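配線まわりのテープを買い替えた記録 ルモの色つき絶縁テープを9か月使って

自宅の作業部屋で電源タップや延長コードの整理をするとき、長いあいだ黒い絶縁テープだけで済ませてきた。困るのは、どのコードがどの機器につながっているのか、机の下にもぐっても区別がつかないことだ。荷札を付けたり油性ペンで書いたりもしたが、荷札は引っかかって取れるし、文字は暗いところで読めない。そこで色で分ける方法に切り替えることにして、Lumo(ルモ)の色つき絶縁テープをそろえた。購入は通販のManalastasで、注文の翌々日に届いた。

結論を先に書くと、色分けの用途には満足している。端の処理と、寒い部屋での扱いには注意が要る。

手での切りやすさ

はさみなしで切れる。両手の親指の爪を合わせて、短く引くと切れる。ゆっくり引くと伸びてしまい、切り口が細い糸のようになる。以前使っていたOroのテープはもう少し硬く、伸びる前に切れてくれたので、この点はOroのほうが扱いやすい。慣れれば差は気にならなくなるが、人に貸すとたいてい伸ばして切っている。
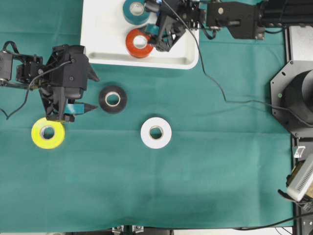 巻きつけたときの密着は良い。細いスピーカーケーブルにも沿い、半分ずつ重ねて巻けば段差が目立たない。巻き終わりを引っぱったまま貼ると、数日で端が縮んで浮いてくる。最後のひと巻きは力を抜いて、置くように貼る。説明書きにもそう書いてあったのに、読まずに始めて最初の分はほとんど巻き直しになった。

粘着の強さと、はがしたあと

粘着は中くらい。夏の窓際に置いた延長コードでは、端から少し糊がにじんだ。触るとべたつく程度で、布に無水アルコールを付けて拭けば取れる。壁沿いの日が当たらない場所では、9か月たってもにじみはない。

はがしたあとの糊残りは、場所によって違う。ビニール被覆のコードからはきれいにはがれたが、ゴム被覆の古い延長コードには白っぽい跡が残った。つや消し塗装の機器に直接貼るのはやめたほうがいい。自分はモニターの脚に目印として貼り、はがすときに塗装を少し持っていかれた。

冬は粘着が落ちる。暖房を入れていない朝の部屋では、貼ったそばから端が起きてくる。使う前にテープを暖かい部屋へ移しておくと普通に貼れる。

色の見分けやすさ

青、赤系、白は机の下の薄暗いところでも区別できる。緑系は懐中電灯がないと青と紛らわしかったので、隣り合うコードには使わないようにした。わが家では、パソコン関係を青、音響を赤、照明を白と決めている。決めた内容を紙に書いて分電盤の扉の裏に貼ってあるが、これは早めにやっておいてよかった。ひと月もすると自分でも忘れる。

色むらはほとんどない。白だけは手垢が目立ち、よく触るプラグの根元では灰色になった。見た目が気になる場所なら巻き直しが要る。

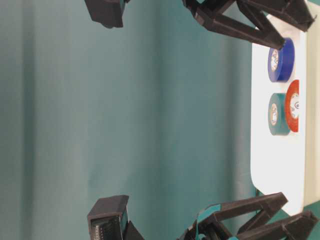
保管について

横に積むと側面の糊どうしがくっつき、はがすときに紙の芯が少しゆがむ。立てて並べるか、間にクッキングシートを挟むとよい。Waltidariの浅い引き出しケースに立てて入れたところ、くっつきはなくなった。ただしこのケースは仕切りが動かせず、太い巻きを入れると引き出しが閉まりにくい。買うなら深さを確かめてからにしたい。

使いかけの端は、折り返してつまみを作っておく。これをしないと次に使うときに端が見つからず、爪で何度もなぞることになる。透明に近い色ではないので見つけやすいほうだが、白はやはり探しにくい。

ほこりも案外つく。側面の糊がほこりを拾い、そこから巻いた部分は縁が黒ずむ。ふたのある入れ物が向いている。

使わないほうがよい場面

屋外の照明コードにも巻いてみたが、雨の当たる場所では2か月で端がめくれた。屋外には自己融着テープを使い、その上に色の目印として短く巻くくらいがちょうどいい。発熱するアダプター本体にも貼らないこと。また、傷んだ電源コードをこれで補修して使い続けるのは危ないので、コードごと交換する。

値段と量

黒だけの徳用品に比べると割高になる。色分けで使う分は一か所あたり指の幅ほどなので、減りは遅い。うちではコードの両端に50か所ほど印を付けたところで、青がようやく半分になった。束ねる用途に大量に使うなら、面ファスナーの結束バンドのほうが安くつくし、付け外しも楽だ。

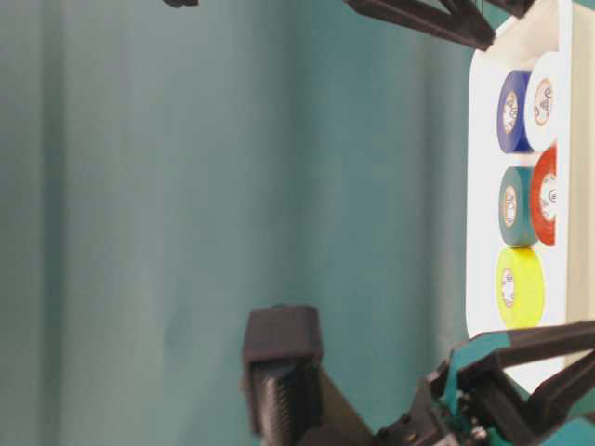

問:色は最初から全部そろえたほうがよいですか。

答:まず2色で始めるのがおすすめです。電源と信号線を分けるだけでもかなり見通しがよくなり、足りないと感じてから買い足しても遅くありません。

評価は5点満点で4点。減点は夏の糊のにじみと、白の汚れやすさによる。次に買い足すのは青で、緑はもう買わないと思う。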